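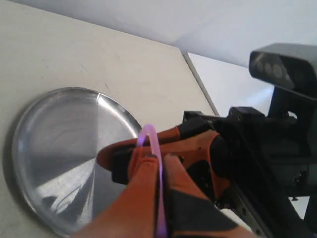 Guides > Workshop > Metal finishing > Brushed stainless

Stainless sheet is supplied either polished or with a directional grain, and most refinishing faults come from sanding across that grain. Identify the finish before choosing an abrasive. On a flat tray or bench top the grain usually runs in straight lines. A round, shallow pan can show a sheen that divides into lighter and darker wedges radiating over the base, and straight strokes on a surface like that will read as scratches from most angles. Rotate the work under a single lamp and note where the bright bands move.

Degrease with warm water and neutral detergent, rinse, and dry with a clean cloth. Do not use steel wool. Carbon steel particles lodge in the surface and rust.
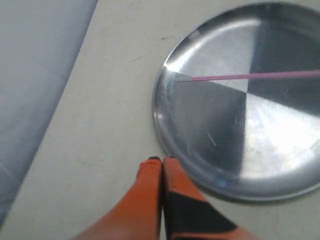 Mask any rim or fold that is to keep its original finish. Begin with a 240 grit non-woven pad and light, even pressure. Work with the grain, lifting at the end of each stroke. Complete 40 strokes, wipe down and inspect. Deep gouges need a coarser pad first, confined to the damaged area.
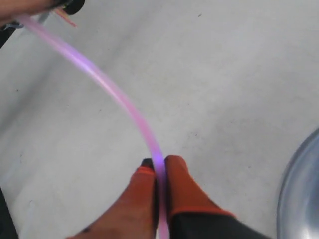 Photo: Usisdale Workshop Notes

If using a wet method, run a slow trickle of water over the work and keep the pad saturated. Grey slurry is normal. Flush it away before changing to a finer grade.

After the final pass, rinse, dry and leave the piece uncovered for 90 minutes before applying oil. Food-contact surfaces take food-grade mineral oil only. Buff off the excess along the grain.

Related guides
Removing heat tint from stainless
Choosing non-woven pads
Waaka bench lamp: setup and colour temperature
Aluminium trays: what to avoid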